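ABOUT US

Hi, I'm Beca Hughes, and I run Skerkero out of the old feed store in Stirenton! We do up plain rooms for people: pale walls, dark panels, shelves, ledges, the trim in between. I started in August with 11 sample boards and a borrowed van, and now Ifor Ellis does the fitting and Efa Probert mixes the paint (she has 30 whites on file and will argue for every one of them).

Our favorite pairing is still charcoal or black up against white. People get nervous about a dark panel that big, then they see a clean edge next to it and come around.
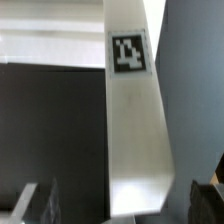
Dark against white, both times. 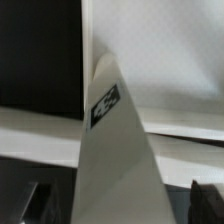
Do you take on small jobs?
We love small jobs. A single wall or one panel is fine, and there's no charge for the first visit if you live in town.

The shop is open most mornings, side door, ring twice. Amparo Castaño usually has coffee going, and the Grajales samples are on the back table if you want to take one home for a week.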